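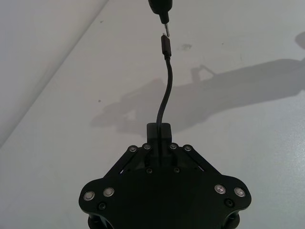 Cable handling set, Tulley bench: README

Clips of one thin black cable on a pale tabletop. Picking up, laying down, straightening, passing across. Nothing else on the menu for now.

Whats in it
3230 clips total, 2959 usable. The rest are in /rejects, don't train on those.
Short black cable, small black plug. Plug has a slim metal tip.
Labels are plain text, one line per clip.

Start positions
Cable lying flat, plug toward the right side of the table. Some clips start with it already held. 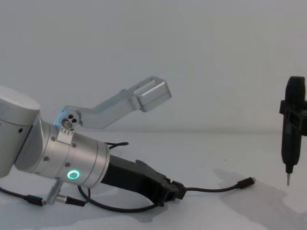
Flat starts are the bulk of it. If the cable has a kink from storage the label says "kinked", lower case. Older labels say "bent", same thing, havent merged them yet. Slack is not labeled. Plug orientation is, but only from January on.

Splits
train / val / test, by session. Test is 392 clips. Don't reshuffle, Seltora numbers depend on it.
Clip cap is 30 seconds. Longer ones got trimmed at the tail.

Stretched clips
Cable held at both ends, just over the table. Label is "span". Tight or sagging both count as span, see open issues.

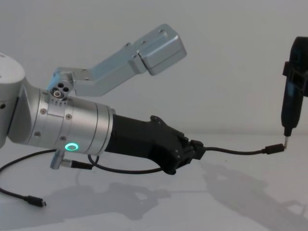 Harvey Lapointe wants span broken into two labels, tight and slack, and says he can't use the folder as is: "half my errors are a sagging cable called the same thing as a straight one." Fair. Will do it in the next pass, old label stays as an alias.

Open issues
- merge bent/kinked
- split span
- plug orientation missing on early sessions
- Skorton loader chokes on empty label lines, delete them first

Questions to Antoniuk, not the list.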